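"I started with the bags": Jolien Dijkstra on sewing, patterns and a small kitchen

When I call Jolien Dijkstra, she asks me to wait two minutes, for the kettle is making too much noise. It is early in the morning and she likes to talk before she begins to cut. After that, she explains, she has fabric on every chair and there is no place to put down a telephone.

Dijkstra runs Kusus, a small label for printed textiles for the home. She makes drawstring bags, cushion covers with ties and, when somebody asks long enough, a tea towel. Last year she sold 1,098 pieces, and she knows the number so exactly because she writes each one in a school notebook.

"I started with the bags," she says. "My sister had a baby and I wanted to give her something for the small clothes. I had a piece of cream cotton with bears on it. It was a bit too short for a blanket, so it became a bag."

The bears have stayed. I ask her if she is not tired of them after so many years. She laughs and says that she was tired of them in the second year, and then it passed. "People think that a bear print is for children. But most of my customers buy it for themselves. They keep bread in the bag, or wool, or the cables of the computer. I had one lady who kept her onions in it and she wrote to me that the onions were very happy."

For her cushions she prefers ties to a zipper. A zipper is faster, she admits, but she finds it cold against the arm, and when it breaks the whole cover goes to the trash. "A tie you can sew on again in the evening, even if you do not sew well. My mother taught me one knot and one stitch, and with these I have worked ten years."

She washes every cloth before she cuts it. This she learned in Drindetberg, where she worked for a curtain maker called Warrier. In her first May there she made 200 small bags for a spring market from cotton that was not washed before. After the first wash at home, many of them were too narrow for a hand. "Some people were kind and some were not so kind," she says. "I gave the money back to all of them. It took me until winter."

We speak also about the kitchen, because it is where most of her things end up. She is not a friend of the all-white kitchen. She likes dots next to bears, and a dark marble pattern under a pale cloth, and she does not believe that everything on a table must match. "If you have one red thing, the rest can be quiet. For me it is the toaster, always. I would choose the toaster first and then the curtains."

Her next series is called Clidura and will have longer cords than before. Customers told her that the old cords disappeared into the seam when they pulled too hard. She has tested the new ones on her own bread bag – her husband complained that he could not open it before breakfast – and she has made the knot a little softer now.

Does she ever think to hire somebody? She is silent for a while. "I have thought about it. But then I must explain how I fold, and I do not know how I fold. My hands know it."

At the end I hear the kettle again. She has a customer coming for a cushion at ten, and the ties are not sewn on yet.
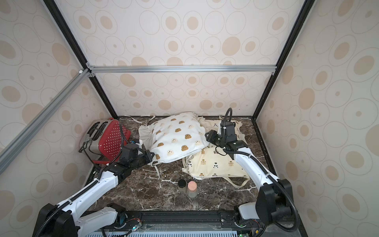 Bear prints on a pillow and a drawstring bag, with a red polka-dot toaster and two small jars.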